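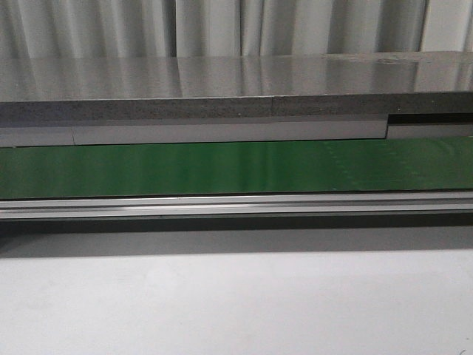 Bande verte et rail métallique rainuré, vus de côté, devant le plan de travail gris.

Banc de tri Trivura — matériel pour clubs et concours de robotique

Le Trivura est un banc de convoyage destiné aux clubs de robotique, aux lycées et aux équipes qui préparent l'épreuve de tri du concours Flodance. Il se pose sur une table ordinaire et se commande depuis le contrôleur de l'équipe. Le club de Hirwood l'utilise depuis deux saisons pour ses séances d'initiation et pour son projet de fin d'année.

Contenu de la référence 267
— un banc monté, bande verte et rails en aluminium
— un moteur avec codeur
— 3 capteurs de passage à fixer dans les rainures du rail
— un boîtier d'alimentation et son câble
— un livret d'exercices en français, 37 pages

Utilisation en club
Les premières séances portent sur la marche, l'arrêt et la vitesse de la bande. Les élèves ajoutent ensuite un capteur, puis écrivent le programme qui arrête une pièce toujours au même endroit. Le tri par couleur vient en dernier, avec le bras de l'équipe ou un simple poussoir. Les pièces à trier ne sont pas fournies : le livret donne les cotes pour les imprimer ou les découper.

Prévoir un dégagement devant le rail pour les capteurs et leurs câbles. Sur une surface brillante, les capteurs optiques peuvent se déclencher sur un reflet ; dans ce cas, baisser la sensibilité avant de toucher au programme.

Entretien
Couper l'alimentation. Essuyer la bande avec un chiffon légèrement humide, sans solvant. Contrôler la tension en début de saison : les deux vis de réglage se tournent de la même valeur, un quart de tour à la fois. Une bande qui dérive vers un bord est presque toujours réglée de travers.

Commande
Délai de préparation : 17 jours ouvrés. Les établissements scolaires peuvent payer sur facture. La bande, le moteur et les capteurs sont vendus séparément en pièces détachées — indiquer la référence du banc à la commande. Fiche mise à jour en juin 2019.

© Lindqvist, matériel pédagogique | Contact | Conditions de vente | Haut de page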